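Visit to the Talmont finishing plant, Dranel

The Talmont plant at Dranel coats tabletops and desk panels for furniture makers who do not run their own finishing lines. It opens its doors to trade visitors each January, when order volume is low and the line can be stopped between stations. I went this year mainly to see how the plant holds a consistent matte finish, a subject on which suppliers tend to be vague and customers tend to be angry.

Visitors sign in at the loading side of the building and are issued shoe covers and a paper coat. The shoe covers are for the product. Silicone from boot polish is enough to cause craters in a wet film, and the plant traces a surprising share of its rejects to contamination of that kind. Hand cream is banned past the yellow door for the same reason.

The tour was led by Haf Harries, the process manager, who trained as a chemist and came to furniture by way of floor varnish. She began in the conditioning room. Panels arrive from several mills at different moisture contents and are held on spaced racks until they settle. There is no forced drying at this stage. Panels that are hurried through tend to move after coating, and the movement shows as fine checking along the grain some months later, by which time the top is in a dining room.

From conditioning, the panels go to the wide-belt sander, an older machine known in the plant as Marty. The name is stenciled on the dust hood and appears on the maintenance sheets. Marty runs a coarse head, a fine head and a brush section. Harries spent more time on the brush section than on either of the others. A belt leaves loose fibers lying flat on the surface, and they stand up again when the first coat hits them. The brush lifts and removes most of them beforehand, so the first coat can be thinner and the sanding between coats lighter.

Belt life is tracked by area sanded and by a visual check. I asked whether the two ever disagree. They do, mostly on resinous stock, and the visual check wins.

The coating line proper is 41 meters long and occupies the center of the building. In order, a panel passes through a dust extraction tunnel, a stain roller, a warm air zone, a sealer roller, a first curing section, a denibbing station, the topcoat curtain and the final cure. The topcoat is Bevberg, a waterborne product supplied in six sheen grades. The plant stocks all of them but says the two dullest make up most of what it ships. Demand for full gloss has nearly vanished outside of restaurant work.

Sheen in a clear coat is controlled by a matting agent, a fine powder that roughens the surface as the film shrinks. The chemistry is well understood. The difficulty is in the process. If the film goes on thicker, more of the powder ends up buried and the surface comes out shinier. If it dries too quickly, the particles have no time to arrange themselves and the result is patchy. If the tank is not stirred, the powder settles, and the first panels of the morning are glossier than the last panels of the night before. If the tank is stirred too hard, air gets in. Harries keeps a slow paddle running through breaks and overnight, and a paper log clipped to the tank shows who checked it and when.

The curtain head was stopped so that we could look up into the slot. It is a plain device: a trough with an adjustable lip, through which the coating falls as a continuous sheet onto the panel traveling beneath. Film thickness depends on lip gap, pump rate and belt speed. The operators change belt speed last, since every station downstream has been set to match it. A wet film comb is drawn across a scrap panel at each changeover and the reading is written on the panel itself in pencil. The scrap panels are kept in a rack by the door for a month.

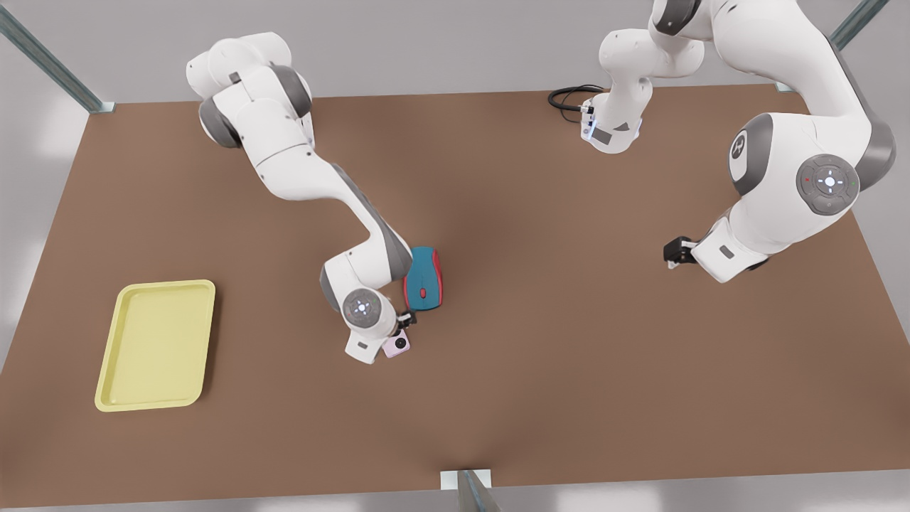
Inspection takes place in a gray-painted booth at the end of the line, and the plant uses both a gloss meter and a trained eye. The meter gives a single number for a small spot at a fixed angle, which is sufficient for paperwork. The eye covers the whole panel. An inspector looks for how the light breaks up across the surface, and the smooth reddish-brown tabletop shown here has the behavior wanted from a matte grade: where the light falls near the center there is a slightly lighter, warmer patch, with no hard glare. On a satin grade the same lamp would give a tighter and brighter patch. Two tops can read the same on the meter and still look different side by side on a sales floor, and Talmont's position is that the sales floor is where the complaint will come from.

The inspectors work in short turns. Harries put this down to fatigue — after a long stretch, she said, everything starts to look acceptable. Each turn begins with a look at the master panels, which are stored in a dark cabinet and replaced on a schedule, as they yellow slightly even there. An inspector who disagrees with the meter marks the panel with a strip of blue tape and sets it aside for a second opinion. I watched one such panel being discussed. The meter had passed it at every spot, but a faint band ran across one end, visible only from a low angle. It was put down to a momentary change in belt speed and sent back for recoating.

Brown stains get more attention than any other color. Red-browns in particular shift with the light source, and a stain matched under the booth lamps can look nearly orange under warm household bulbs. The booth therefore has switchable lamps, and every new stain is approved under each of them with the customer's sample alongside. The stain is always judged with the topcoat over it. A dull topcoat scatters light back at the viewer and makes a dark stain look paler and a little gray, so the stain mixed for a matte job is deeper than the stain mixed for the same color in gloss. Several visitors in the group had been caught by this in their own shops.

Output was discussed over coffee. The line is rated at 2,000 panels a day. On the best day of the past year it ran 2,267, a figure that is written on a whiteboard in the break room and which Harries would prefer to see erased. The reject rate for that day was the worst of the month. The extra speed had been found by shortening the gap between panels at the curtain, and the short gap disturbed the airflow enough to make the curtain flutter. The gap has since been fixed with a mechanical stop.

Wastewater was the last item. Coating that misses the panel falls into a return trough, is filtered, and goes back to the tank. Wash water from cleaning cannot be reused in the same way. It is dosed to drop the solids out, and the resulting cake is pressed and hauled off. The treatment room is small and loud, with a drain in the floor that had been recently replaced. The plant would like to recover the solids but has found no use for mixed colors beyond a dark primer for the undersides of panels, and few customers ask for coated undersides.

I had a question about repairs that was only partly answered. Matte finishes are hard to touch up, because rubbing a repair flush with the surrounding film polishes it, leaving a shiny spot. Talmont supplies a repair kit with a spray can and an abrasive pad, and its own service staff use it on small marks away from the center of a top. For anything larger they recoat the whole face. Harries was candid that customers who ask for the dullest grade are told this in writing before they order, and that some of them order it anyway.

Practical notes for anyone going next year: parking is on the gravel lot behind the rail siding, the tour starts at 9 a.m., and the line is shut down for cleaning before noon, so the curtain should be seen early. Bring a sample if you have a sheen problem. They will put it under the lamps for you and read it on the meter, and the reading comes with a slip showing which Bevberg grade is closest.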